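Skarkau hand-held gripper, three months in a working kitchen

We run the catering kitchen at Ormsby, 300 lunches on a normal day and 498 on the worst one we've had. In July head office signed up with Dristaleck, who want to automate pan handling and wash-up at all their client sites. Before any arm goes in, staff do the jobs with a hand-held gripper so the system has something to learn from. So this is a review of the gripper, since that's the part we have to live with.

Grip first. It holds a frying pan by the rim better than I expected. The pads bite on both sides and a cold, empty pan stays put. Put sauce in the same pan and I wouldn't trust it over my own feet. Thin baking trays are fine. Lids are hopeless.

Comfort is poor. After 20 minutes my forearm knows all about it, and Leidy Cárdenas, who has smaller hands than me, has to shift her hold every few lifts. Dristaleck's guide suggests sessions of an hour. Whoever wrote that should come and do one.

Cleaning is a nuisance. The linkages have pivots and gaps that collect grease, and you can't put the thing through the dishwasher. We wipe it down and keep it well away from food prep, which means a bench we used to use for plating is now the gripper bench.

Then there's what it does to the day. Everything takes longer with it, and nobody was rostered on to cover the slack. Jaxon Fraser logged 334 pan lifts in his first fortnight and still had his usual section to get through. We were told the arm will take over "repetitive tasks" and free us up for other work. I've asked twice what the other work is and whether the hours stay the same. The Fetutthorpe site asked too, and got the same brochure we did.

I'll give them this — the trainer was patient, and a cracked pad was replaced inside a week. If it ends up sparing someone a bad wrist at the pot sink, good. I'd want that in writing, along with the rosters, before I called it a favour to staff.

Two and a half stars. Buy the spare pads, keep sessions to 15 minutes and get your hours question answered before you sign anything.
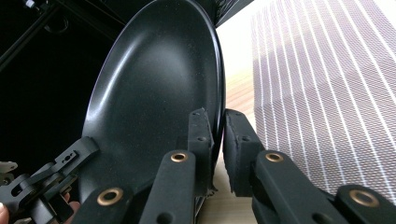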